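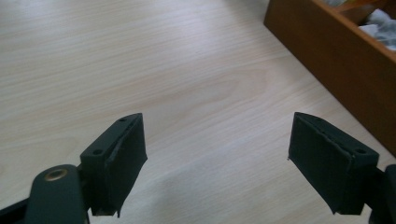 Hand-held gripper over the pale table, fingers open, with the wooden drawer at upper right.

# Clivance: open-gripper frames for wear-tolerant fingertip localisation

Last updated: July 2025

## Summary

Clivance is a small labelled set of wrist-view frames from a hand-held parallel gripper, together with the baseline code used in our fingertip localisation study. The task is to find the two fingertips in a single colour frame when nothing is held between them. The output is one point per fingertip and an estimate of the opening between them.

We built the set after a grasp-state classifier, Plutel, began to report a closed or loaded gripper on frames where the fingers were plainly open over bare wood. The errors grew as the finger coverings aged. The question for this work was whether localising the tips first, and passing only the region between them to the classifier, would reduce those errors.

## Contents

- `frames/` — 500 colour frames, one tip pair labelled in each
- `labels/tips.csv` — left and right tip points, normalised to frame width and height
- `labels/surface.csv` — surface type under the open gap
- `splits/` — train, validation and held-out lists
- `baseline/` — training and scoring scripts
- `configs/` — one file per reported run

The held-out list has 50 frames. It was fixed before any model was trained and has not been changed. A further 43 frames, listed in `splits/hard.txt`, are reported separately. They were chosen for low contrast between finger and background, or for frayed material along the inner face of a finger.

## Labelling

The tip point is the midpoint of the leading edge of the rigid pad. Loose threads and lifted covering are ignored, even where they extend past the pad. Where the covering hides the edge, the labeller extends the visible part of the edge in a straight line.

Screw holes on the top face were not labelled. An early version used them as anchor points, but the holes differ in apparent size with viewing angle and the left and right fingers do not always show the same ones.

All frames were labelled by Tshepo Modise. Annatjie Naidoo relabelled the held-out list without sight of the first labels. Where the two disagreed by more than 15 pixels at full resolution, the frame was discussed and a single label agreed.

## Method

The localiser is a small convolutional network with two heat-map outputs, one for each tip. Its input is a single frame, with no history. The predicted points define a quadrilateral that covers the gap, and this region is resampled to a fixed size before it is passed to the Plutel classifier.

Training used random brightness shifts, blur and small rotations. Horizontal flips were tried and dropped. They made the network swap left and right near the frame border.

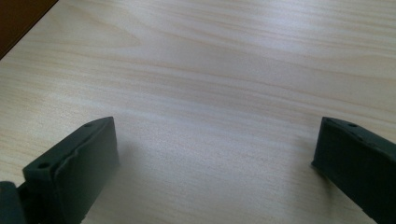 Open gap over bare wood grain; the surface is brightest between the fingers.

## Results

Cropping to the localised gap removed most of the false "loaded" outputs on plain table frames. Two kinds of error remain:

1. Bright surface. When the wood between the fingers is washed out, the classifier sometimes treats the edge of the bright patch as the outline of an object. Brightness shifts in training helped a little.
2. Soft shadow. A blurred shadow beside an inner face can move the predicted tip inwards. The opening is then underestimated, though the open or closed decision is usually still right.

Wood grain alone was a smaller problem than we had expected. Curved bands of grain crossing the gap had little effect once the crop was in place. The full-frame classifier did worse on the same frames.

Per-frame outputs are written to `baseline/out/` when the scoring script is run. We do not quote a single combined score, as the hard list is too narrow to be averaged with the held-out list.

## Known limits

- One gripper design only. The localiser should not be assumed to carry over to narrow or curved fingers.
- No depth and no jaw encoder values. The opening is an image-space estimate.
- Pale wooden surfaces are over-represented.
- Frames with one tip fully out of view were excluded.

## Running the baseline

Install the packages in `requirements.txt`, then run:

 python baseline/train.py --config configs/gap_crop.yaml
 python baseline/score.py --split splits/heldout.txt

Use `--split splits/hard.txt` for the second table. Label corrections should be sent as a patch against `labels/tips.csv`, with the frame name in the commit message.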